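Nodlow Hand-Teach Kit: Two Months With the Remote Handle

If you read my piece on the Pascu starter arm bundle back in the spring, you know I gave up on it after the third software reinstall. A bunch of you wrote in to ask what I'd buy instead, and one name kept popping up in those emails: the Nodlow Hand-Teach Kit. So I bought one. With my own money, by the way, $2,449 with shipping, and I'm still a little sore about the shipping part.

First, what you get for that. The kit is not an arm. You need to already have one (there's a list of supported models on their site, and it's longer than it was in January). What Nodlow sells you is the remote handle, a grip-shaped controller with a trigger that opens and closes the fingers, plus the dock, a foot pedal, a mess of cables, and the recording software. You hold the handle, you move your hand, the arm moves with it. Press the pedal, it starts recording. Press it again, it stops. Do the same job enough times and you hand the whole pile of recordings over to the training side and see what comes back.

There's also a second way to do it, where you put the arm in its floppy mode and push it around with your own two hands. I'll get to that. I have feelings.

Setup took me an evening. The printed guide is 9 pages and it's fine up to the part where you pair the handle, where it tells you to wait for a solid light and then never says which light. It's the one on the dock. There, I saved you forty minutes. After that the calibration is pretty painless, you touch the handle to a few spots in the air and the software beeps at you like a microwave.

For this review I wanted a job that was simple to explain and annoying to do, so I went with small stuff into a basket. Blocks, a ball, a cup, a white cloth over the table. My old tests were all blocks and I got bored of blocks.

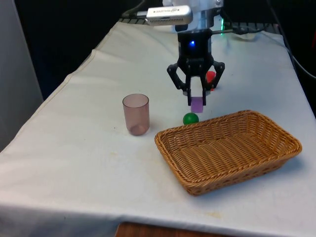
The handle itself is lovely. I'll just say it. It weighs next to nothing, the trigger has a long soft pull, and you can stop the fingers partway, which the Pascu controller flat out could not do (open or shut, those were your choices, good luck with anything squishy). After the first hour I'd stopped thinking about my wrist and was only thinking about the fingertips, and that's about the nicest thing I can say for any remote.

There's a scaling dial on the side that sets how far the arm moves for each inch your hand moves. I left it at one-to-one for the big swings and turned it down for the last bit before a grab. You can change it in the middle of a recording, too! Nobody I've talked to over at the Sukurdale forum seems to use it, and I don't get why, it's the best thing on there.

Now the lag. It's small, but it's there. On slow moves you won't notice. If you flick your wrist, the arm shows up late to the party, and then you over-correct, and now you've recorded yourself over-correcting. The training software will happily learn that from you. My early batch was full of little wobbles before every grab, and the trained version wobbled right along with them, in the same spots, like it was doing an impression of me. Go slow. Slower than feels normal. Throw out the takes where you got frustrated, and be picky about it.

Height was my other problem. Left and right I could judge just fine from my chair, but how far the fingertips were from the table? Terrible. I kept stopping too high and closing on air. What fixed it was standing up and moving to the side of the table, so I was looking across the cloth instead of down at it. The guide has you sitting the entire time. Ignore that.

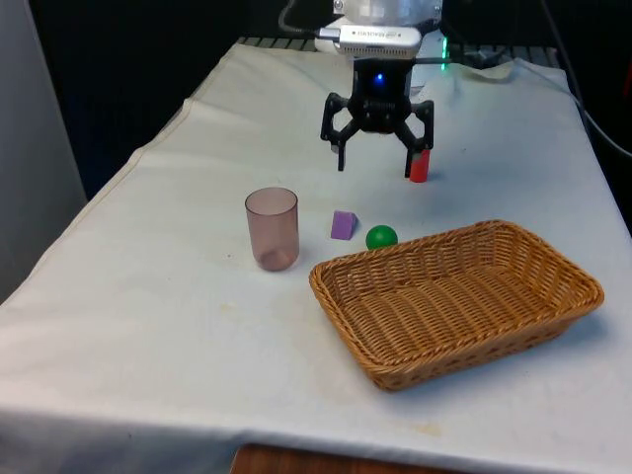
Starting position matters more than I figured it would. The software lets you save a home pose, and the arm goes back there between takes if you tap the pedal twice. I skipped that for the first couple of days and just started from wherever I'd left off, and my recordings were all over the place. Once I set a home pose with the fingers already open, things got a lot more even. Then you mix up where the objects go on purpose. Move the basket, too. I left mine in one place way too long, and the trained version got very good at that one place and hopeless anywhere else.

So, floppy mode, the push-it-around-yourself method. I wanted to like it. You get a real feel for where the joints want to go, and for someone brand new it's the quickest way to understand what the arm can and can't reach. But the arm is heavy in your hands, and the motion comes out lumpy. Worse, your own arms are in the camera view the whole time, and the robot won't have your sleeves in its picture later when it's working alone. Nodlow's answer is a replay button that plays the motion back by itself and records the cameras on that second pass. It works okay as long as you put every object back exactly where it was. I lasted 2 evenings with it and went back to the handle.
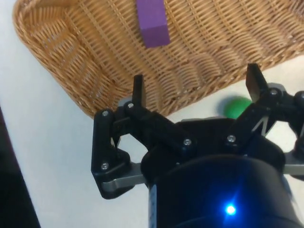 The wrist camera view is where the software really earned its keep for me. You can pin it as a big window and shrink the others down, and for the last few inches of a grab I barely looked at anything else. Round things are where I leaned on it most. With the green ball sitting between the open fingers and the near rim of the basket right behind it, you can see how little room there is to work with on that side, and you can think about coming in from another direction before you hit record. From my spot next to the table I'd have never judged that. My one gripe is that the window has no guide lines at all. A plain center mark would help so much, and I've asked them for it.

Recording files are big, so buy a drive. The review screen lets you scrub through a take and trim the ends, and you can tag takes as good, bad, or maybe. There's no undo on trim, though. None! I lost the front half of a perfectly nice cup pickup that way and said some words.

A quick note on the cup, while I'm at it. Plastic cups are rough with any of these kits, and this one has a nice trick: you can cap how hard the trigger is allowed to squeeze. I turned the cap way down for cups and back up for blocks. It's buried under Advanced, then Handle, then Limits, and it really ought to be a knob.
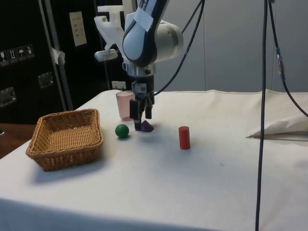 Prism, ball, cylinder and cup on the cloth, with the basket over on the left.

Cable management is on you. The kit comes with 2 velcro ties, which is kind of funny at this price. Get a bag of them. If a cord tugs on the arm at the far end of its reach you'll feel like you're losing your touch, and it's just the cord.

Support has been decent. I wrote to them about the pedal double-triggering and had an answer the next afternoon with a setting to change, and it did fix it. The Sinurstead handle, the obvious competitor, is cheaper and has a nicer screen on the dock, but I borrowed one for a weekend and the trigger felt like a staple gun. If you only ever plan to move blocks around, you could save the money and be happy with it. For anything round or thin-walled, I'd take the Nodlow every time.

What I liked: the trigger, the scaling dial, the squeeze limit, the wrist view.

What I didn't: the lag on quick moves, no undo on trim, a guide that goes vague right when you need it, paying that much for shipping.

Would I buy it again? Yeah, I would, though I'd wait and see if they run a sale. I'm going to try folding washcloths with it next, and I already have a bad feeling about the corners.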